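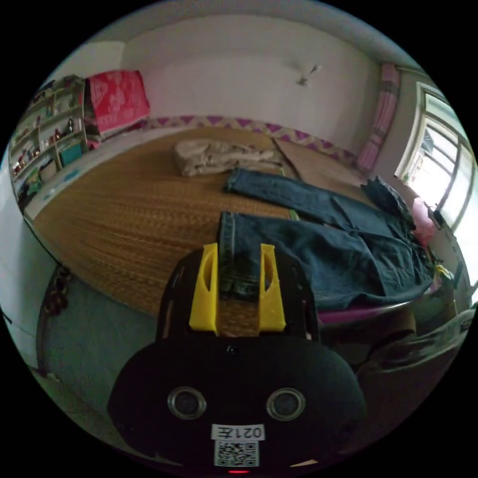
Kamden importer: left and right hands swapped in some bedroom folding episodes

Status: open, waiting on reporter
Opened by: Renu Rajput
Component: episode import, hand assignment
Affects: Grudadari training set, clothes folding

Hello all, and sorry in advance for the length of this one, I wanted to get everything down while it was fresh. I was replaying an episode from the jeans task last night, the one with the denim laid out on the straw mat, and the planner's predicted left hand kept reaching across to the wrong side of the bed. At first I blamed the policy (I usually do!) and spent most of the evening on the action smoothing, which was perfectly innocent. Then I opened the raw streams next to the imported ones and the hands had changed places. The file marked "right" is plainly the unit labelled 021左.

The episode is 3,084 steps long and the swap holds from the first step to the last, so it isn't flickering halfway through. The importer gives no error. The only thing I can find in the log is this:

hand_assign: label read failed, stream 0
hand_assign: falling back to arrival order

What I've tried so far:
Re-import with the cache cleared. Same result.
Re-import on Lionel's machine. Hands came out correctly, once, and then swapped on the second go.
Widened the sync window to 20 ms. No change, and I've put it back.

Could somebody who knows the label reader have a look? I'm happy to run anything you like.

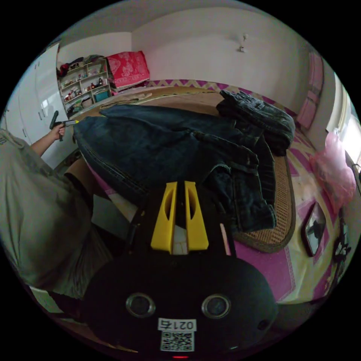
Reply from Maëlys Guillot
Perception tools, Cimthorpe
16:40

Hello Renu, thank you for such a thorough report, and please don't apologise for the length, it saved me an hour of asking questions. I think I've found it. The label reader crops the white sticker above the QR code and reads the last character to decide the hand. On the left stream 021左 comes through upside down, and the rotation step that used to deal with that was dropped when Régis and I tidied up the crop code in September. That one is my doing, I'm afraid. The 021右 stream reads without any trouble, so the importer gets one good answer, distrusts it, and takes whichever stream arrives first as the left.

There are 2 changes on my branch. The reader now tries the crop both ways up, and a failed read on either stream stops the import with a proper error — I would much sooner have a grumpy importer than a quiet one.

Renu, when you have a moment, please pull the branch and run:

kamden import --recheck-hands --dry-run

over the 600 episodes in the folding batch. It only lists the mismatches and won't write anything. Please hold off retraining until we have that list, and attach it here when it's done. Blandine will do the review once it's in.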